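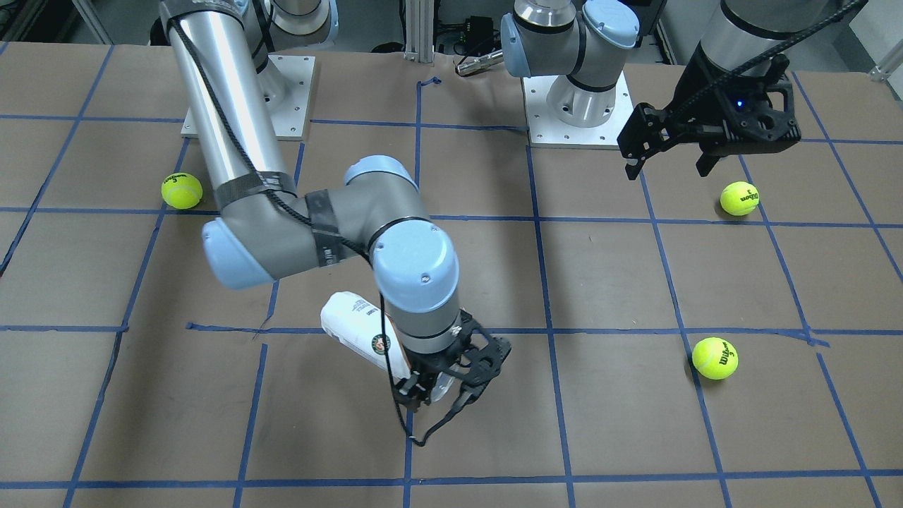 双腕ロボット設備導入検討に係る視察報告

一 視察の目的
当所では次年度の設備更新計画において、検査前工程の仕分け作業に双腕構成のロボットを導入する案を検討している。見積書の比較のみでは設置面積および付帯設備に要する費用を判断し難いことから、11月、Nendgate社の技術実証室を訪問し、稼働環境の確認と費目に関する聞き取りを行った。視察は火曜日の午後に実施し、当所からは設備計画係および経理係の職員が参加した。先方の説明は、同社導入支援部門のAilbhe Mac Carthaigh氏が担当された。

二 作業台および把持作業について
実証室の作業台は、天面に茶色の紙を敷き、青いテープで格子状に区画したものである。同氏によれば、区画は対象物を置く位置を記録するための目安であり、専用治具を製作する前の段階ではこの程度の準備で足りるとのことであった。テープの線には多少のゆがみも見られたが、位置の記録は区画単位で行うため支障はないとの説明を受けた。
対象物には、テニスボールおよび白い樹脂製のボトルが用いられていた。形状の異なる品物を同じグリッパで扱えるかどうかは、当所の品目構成に直接関わる点である。先方からは、把持部を品目ごとに交換する方式とした場合、交換部品の購入費に加えて段取り替えの時間が継続的に発生するため、導入前に代表的な品目を持ち込み、共用の可否を確認するよう助言があった。
アームは2台とも、台座の板を介して作業台に取り付けられている。設置に際しては、アームの可動範囲だけでなく、台座の固定位置と台の剛性を先に決める必要がある。当所の既存の作業台は耐荷重の記録が残っておらず、流用の可否については改めて確認を要する。

三 付帯設備および設置面積
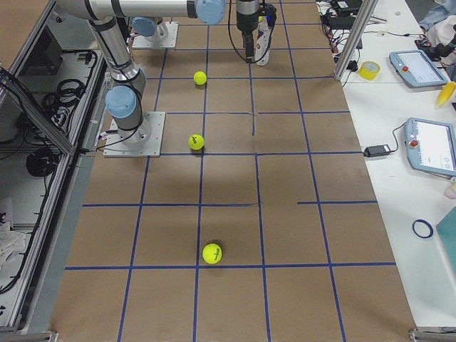 見積書において見落とされやすいのは、ロボット本体以外の費目である。作業台の隣には機器を置くための白い天板が確保され、非常停止ボタンを備えた教示用のペンダント、電源アダプタ、配線類がまとめられていた。当初の当所案は、作業台の寸法のみを根拠として床面積を算出しており、操作機器の置き場と作業者の立ち位置を含んでいない。この点は計画の修正が必要である。
配線についても、アームに沿わせるケーブルの余長および予備のケーブルの保管場所を見込むべきとの指摘があった。先方では、消耗や断線に備えた予備品を初年度の予算に計上しているという。

四 費用に関する聞き取り
比較の対象としたのは、Clidex社およびTriven社の提案である。Clidex社の提案は本体、架台および初期教示を一括とするもので、総額は約1,000万円であった。Triven社の提案は本体と制御機器に限った金額で500万円であるが、架台、安全対策、教示作業および保守は別途の契約となる。両者は前提が異なるため、総額のみによる比較は適当でない。
Mac Carthaigh氏からは、見積依頼の段階で費目の一覧を発注側から示し、各社に同じ様式で記入を求める方法が紹介された。また、年間保守料が70万円を超える提案については、訪問点検の回数と代替機の有無を書面で確認することが望ましいとの意見であった。保守契約の開始時期は、納入日と検収日のいずれを起点とするかによって初年度の負担が変わるため、契約書の文言にも注意を要する。

五 質疑の概要
当所からは、教示作業を内製化する場合に必要な研修について質問した。先方の回答は、操作の基本は短期の講習で習得できるものの、品目の追加や配置の変更に対応できる職員を複数名育成しておくべきであり、研修費は設備費とは別の費目で継続的に確保することが望ましいというものであった。
あわせて、リース契約の利用についても照会した。仕分け品目が今後も増える見通しであるならば、契約期間中の改造がどこまで認められるかを確認した上で、購入と比較すべきとのことである。

六 今後の対応
設備計画係は、操作機器の置き場および保守時の通路を含めた配置図を作成し、必要床面積を再算定する。経理係は費目一覧の様式を整え、Clidex社およびTriven社に再見積を依頼する。持ち込み試験に供する品目の選定は検査担当部門に依頼し、試験の日程は選定の結果を受けてNendgate社と調整する。既存の作業台の耐荷重については、製造元への照会を先行して進めるものとする。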